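Indeo Teaching Laboratory – Gallery
Teaching by Hand and by Remote Control
Posted Jan 17, 2020

The Indeo Teaching Laboratory records people showing robots how to carry out everyday tasks. In some sessions the operator stands beside the arm and guides it directly. In others the operator sits at a control station and moves the arm from a distance. The recordings are then used to train the control software developed under the Sivico project, which the laboratory has run since last May.

The collection now holds 2,060 demonstrations, of which 325 were made by hand guidance. Sessions are held in the Palaniappan Building, on the second floor. Operators complete a half-day course before their first recorded session, and each new task is practiced until the operator can perform it at an even pace.

This page is devoted to tabletop work. Tasks in this group include picking up, turning over, stacking and setting down household items. Items are placed in a different position for each attempt, and the operator is asked to approach them from more than one side. Attempts in which an item is dropped or missed are kept and labeled as such – they are of use to the Vana group, which studies how a robot may recover from an error.

Wrist view, tabletop series. A dark gray gripper finger close above a white surface, with a light blue, rounded object at the right.

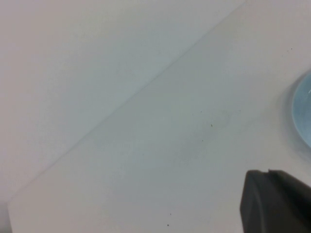
Recordings made by remote control are reviewed within one week. Reviewers note the start and end of each attempt, the item used and any pause longer than a few seconds. Of the tabletop demonstrations, over 400 have passed review, and a further 192 are waiting for a second reader.

Departments wishing to use the recordings for teaching or research may apply in writing to the laboratory office. Applications should state the purpose, the length of use and the name of the supervising member of staff. Visits to the control station can be arranged on weekday mornings during term.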